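Timing fault holds up household recordings at Pulance

Pulance has withdrawn some 800 recordings from its Gatach household project after finding that the left and right hand-held grippers used to make them were running on different clocks. The company says the fault lay in a software update, and that the grippers themselves are mechanically sound.

Gatach collects examples of simple chores done in people's homes. A worker holds a gripper in each hand and does the job with them, and the camera views and finger positions are saved together. The recordings are later used to train two-armed robots. The batch affected was made in December in apartments in Gilani, and most of it consists of table work such as putting fruit into a basket, folding small cloths and closing lids. 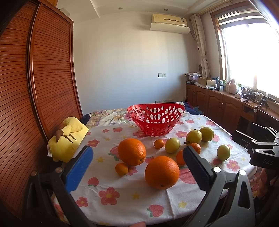
The trouble first showed up in training. A test arm at the Pulance workshop began letting go of oranges before the other arm had hold of the basket, and on one run it pushed the basket off the bench. The arm was stopped with the emergency button. No one was hurt, and the bench trials were suspended that afternoon.

Engineers at first suspected the arm's own controller and replaced it, with no change. They then went back to the recordings and played the left and right sides next to each other. In the worst files, the two sides were out of step by 100 milliseconds at the end of a session, although they had started together. That is enough for a handover to look finished when it is still going on.

The cause was traced to Flurnik, the program that gathers the data from both grippers. An update in late fall changed how often the devices compare clocks. They had been doing so throughout a session, but after the update they did it only once, when recording began. From then on each device kept its own time – and a warm gripper tends to run a little fast. Short recordings were hardly touched. Long ones, where a worker repeats the same task with the pieces laid out differently each time, came out worst.

A check in Flurnik should have caught the drift and marked the files. It looked only at the opening seconds, when the clocks still agreed, and so it passed all of them.
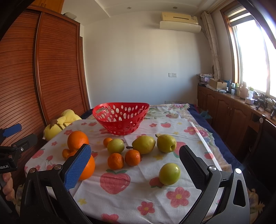
Photo: Pulance. Recording work on the Gatach project.

Pulance says 26 homes in Gilani took part during the period. Households will be paid as agreed whether or not their recordings can be used, and they are not being asked to do anything. The grippers have been called in to have the older version of Flurnik put back.

Part of the material may be saved. Where both grippers touch the same object at the same moment, the contact can be used to line the two sides up again. Fruit is fairly good for this, according to the company's notice, but cloth is not, and the folding sessions will probably have to be recorded a second time.

The notice also covers the workshop incident. The arm had been running at full speed with a newly trained program, which the workshop's own rules allow only after a slow trial. The slow trial had been skipped. New programs will now be locked to low speed until two people have signed them off, and the area in front of the bench has been marked on the floor.

Recording in Gilani is to start again once a corrected version of Flurnik has run for two weeks on the workshop's own grippers. The withdrawn files remain in storage, and teams that had already downloaded them have been told to stop training on them.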